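实验室自动化通讯 | 设备与维护

湿化学工作台的双臂单元,这一轮保养做完了!

去年10月搬完家之后,二号间这套双臂单元就一直在连轴转,中间只停过两次,一次是换保险丝,一次是有人把急停按钮当成了灯的开关(已经贴了标签,大家放心)。这次总算排出整整两天,把它从里到外收拾了一遍。负责这个单元的Saoirse Dolan把工具箱往地上一放,人就没怎么离开过那间屋子,我跟着打了两天下手,学到的东西比看半年手册还多,忍不住想写下来跟各位分享。

先说背景。这套单元跑的是Ololberg流程,也就是前处理组每天都要用的那套取样、转移、归位的动作。两条机械臂一左一右,面对同一张黑色台面,各带一只夹爪。控制柜是Bralta的,装在台子下面,夹爪的指垫和密封件从Flaltetti订。流程文件里一共存了361个示教点,每一个点都是人手一点一点教出来的,所以一听说要动夹爪,前处理组的同事脸色都不太好看。可以理解,上一次重教点位花了他们将近一个星期。

这回的目标定得很明确:夹爪拆下来清洁、换指垫,关节补一次润滑,线缆重新走一遍,然后把点位校回来,尽量不重教。

第一天上午全部花在拆和看上。Saoirse的习惯是断电挂牌之后先不碰螺丝,拿手电把每一根线从头看到尾。她说线会告诉你机器平时是怎么动的。果然,右臂腕部那一段护套磨得发亮,顺着磨痕往回找,是一个扎带的头朝里了,手臂每次往台面内侧伸,线就在上面蹭一下。问题不大,护套还没破,可要是再跑几个月就很难说了。我们把扎带全部剪掉,换成宽的魔术贴带,腕部多留了一小段余量,又把两条手臂都用手慢慢推到几个极限姿态,确认哪儿都不绷着,才重新固定。

夹爪拆下来以后,指垫的状况比想象中好。左边那副磨损很均匀,右边那副靠指尖的位置有一点偏磨,跟它平时的活儿有关:右爪经常斜着去够东西,受力总落在同一侧。旧垫子用塑料刮片慢慢撬,千万别用金属的,指面一旦划出毛刺,新垫子怎么贴都不平。清洁用无绒布蘸异丙醇,擦两遍,晾15分钟再装新垫。这15分钟刚好够去泡一壶茶,也刚好够Saoirse给我讲完她以前在Sandoval项目上修真空吸盘的故事,那个故事以后有机会单独写一篇,真的很精彩。

关节润滑没有太多可说的,按手册的量来,少挤一点,转几圈,再补一点。多出来的油脂一定要擦干净,这是化学台,油脂滴到台面上,前处理组是会来敲门的。

下午装回去,上电,回零,一切正常。那一刻屋里两个人都鼓了掌。 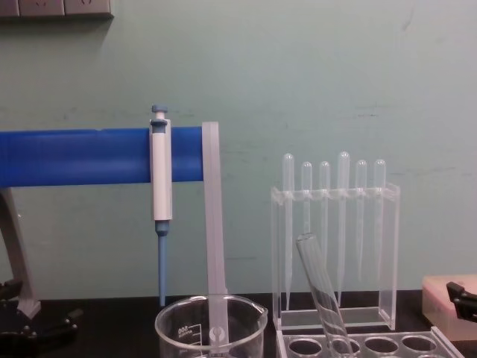 第二天的重头戏是校准,也是我最想讲的部分。夹爪换了垫子,夹持面的位置就会有一点点变化,如果直接拿旧点位去跑,抓大件问题不大,碰到细长的、软的东西就容易出岔子。微量移液器要从支架上竖着取下来,一次性滴管要捏得住又不能捏扁,试管要对着孔位放进去,每一样对偏差的容忍程度都不一样。

过去的做法是逐点去试,发现不对就改。Saoirse这次换了个思路,先在台面上选了16个基准点,分布在两条手臂都够得着的区域里,用一根校准针去对,把新旧位置的差值记下来,再统一加到工具坐标上。做完这一步,大部分点位自己就对上了!我盯着屏幕看左臂按旧程序走了一遍空跑,每到一个位置都停得稳稳当当,说实话有点感动。

剩下需要单独照顾的,主要是几个贴着器具边缘走的过渡点。透明的东西尤其考验耐心,烧杯、亚克力架子、试管,逆着光看过去边缘都不清楚,人眼去判断指尖离杯壁还有多远,很容易看错。我们的办法很土:拿一张白卡纸立在后面当背景,需要的时候再换成黑的,边缘一下子就出来了。调点时速度限制在最低档,一只手始终放在使能开关上,另一个人从侧面看间隙。两个人轮流换位置,眼睛不容易累,也能互相挑毛病。

夹持力也重新设了一遍。新指垫比旧的软一些,摩擦也大,沿用原来的力反而偏紧。我们从最低一档往上加,每加一档就夹起来、平移、停住,看有没有下滑。滴管那一组的力最后设得比以前低了一截,球部几乎看不出变形。试管那一组只动了一点点,关键在接近的角度,右爪改成先到上方再垂直下去,不再斜着够,这样新垫子也不会再偏磨。这个改动很小,程序里只多了两行,可我觉得是两天里最聪明的一笔。

参数定下来以后开始连续试跑。程序从慢速起步,速度一档一档往上提,中途停过一次,原因是一个架子在台面上挪了位,跟机器没有关系。由此也多出一个小改进:我们在台面上给各个架子的底座画了定位角线,以后清洁台面的同事擦完,照着角线放回去就行。笔迹耐酒精,不耐丙酮,请手下留情。

接下来的保养节奏也跟大家交代一下。指垫的更换周期暂定为最多900个循环,到数以后控制界面会弹提示,请不要直接点掉,先喊我们一声。线缆每次换垫时顺带检查,基准点每次换垫后都要重新对一遍,记录表夹在控制柜门内侧,蓝色那张是左臂,白色那张是右臂。旧的记录表我扫描存档了,要查以前的数值可以来找我。

日常使用的同事,有几件事想拜托:

开机前看一眼架子有没有压在角线上。
夹爪上沾了试剂,当场擦,不要等到下班。
听到任何没听过的声音,按暂停,然后打分机叫人。
不要为了腾地方把校准针拿去别的房间,它真的很贵。

备件方面,Flaltetti那边的指垫还剩两副,密封件有一副,下一批已经下单。Bralta控制柜的滤网这次也顺手换了,拆下来那片的颜色我就不形容了,各位有同型号柜子的,建议今天就去看看自己的。

校准步骤的完整记录,包括基准点的分布图和每一组的夹持力设置,1/17/25已经放进共享文件夹的"双臂单元"目录里。三号间的同事说他们那套也想照着做一遍,太好了,工具和校准针可以借,提前说一声,我和Saoirse都很乐意过去搭把手。想旁观的也欢迎,记得穿实验服,长头发扎起来,到了先在门口的白板上签名。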